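Getting Subtitles in Sync with Tunano

I love foreign films, and nothing spoils one faster than a line that shows up before the actor has opened her mouth. Tunano is a tiny free subtitle editor that fixes this in a couple of minutes, and it runs happily on my oldest laptop!

What you need: your video, a subtitle file in SRT format, and Tunano itself. Make a copy of the SRT before you start.

Step 1. Open the video, then drag the subtitle file onto the same window. The lines fill the list on the left. My test file had 1379 of them, and it loaded right away.

Step 2. Find the first spoken line. Pause just as the voice starts, click the matching subtitle and press F6. Tunano shows you the gap. Mine was 2 seconds.

Step 3. Choose Shift All and hit Apply. Play a bit from the beginning and see how it feels.
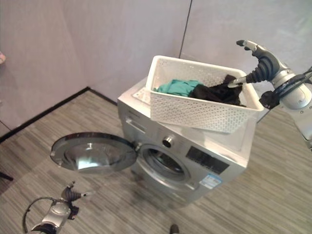
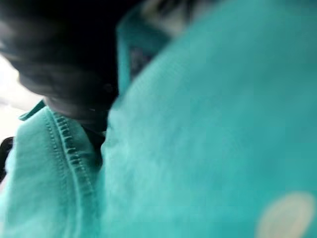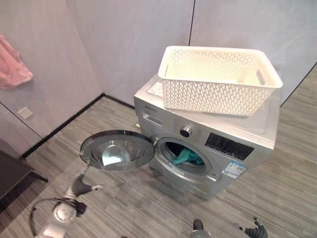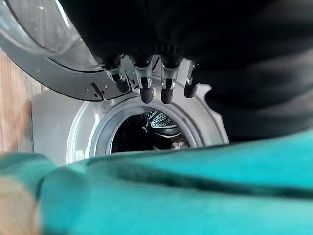

Step 4. Now jump to the last few minutes of the movie. If the lines still match, you're finished, go make popcorn. If they've drifted, the subtitles were made for a different frame rate and shifting won't be enough.

Step 5. For drift, pick Two-Point Sync. Set the first point on an early line and the second on a late one (dialogue, please, song lyrics are a pain to time), then press Apply again. Everything in between gets stretched to fit. I still get a kick out of watching this work!

Step 6. Save as UTF-8. Older players such as Parsa will show odd symbols in place of accented letters if you skip this. Give the SRT the same name as the video, keep both in one folder, and most players will pick it up on their own.

If Shift All is grayed out, the file is probably read-only. Right-click it, open Properties and clear the box.

Updated 2026-03-31 for Tunano 2.6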